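Taking kids to a robotics open day -- worth the drive?

Posted in: Days Out and Events
Posted by bramblefoot, 2026-04-04

We're thinking of going to the Claveck open day in Vidcombe with our two (8 and 11). The page says "live home robot demonstrations" and not much else. Has anyone been? I don't want to drive 87 miles so they can look at posters in a hallway. Also, is the parking as bad as people say?

2 replies

Salazar_Street
We went in October and had a great time! You sign in at the front desk, they give you a sticker with a time on it, and you wait for your group to be called (ours was 30 people, kind of a squeeze). Bring snacks, the coffee cart closes early.
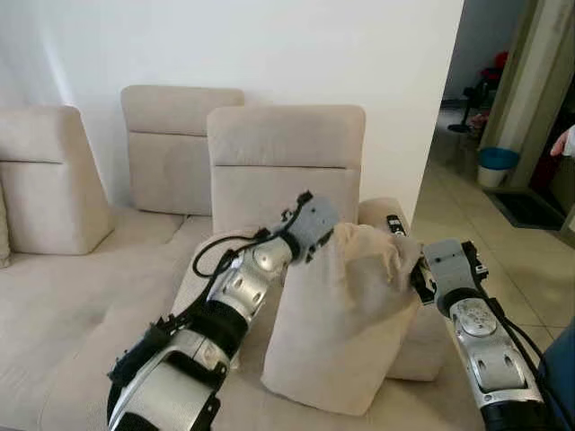

My tip is to pick the housekeeping demo over the warehouse one. The warehouse talk is mostly slides, and my youngest was lying on the floor by the end. In the housekeeping one you get to watch the arms handle soft stuff, like a pillow held up by its two top corners over a beige couch, and my kids were weirdly glued to it -- they still try to pick up cushions that way at home. It's slow, so go in expecting slow. The staff took tons of questions and didn't talk down to the kids at all.

Parking was fine before ten. After that, use the Giridska lot and walk over.

tin_whistle316
never been to the demos but my cousin parks at Giridska for work and says it's cash only on weekends. might have changed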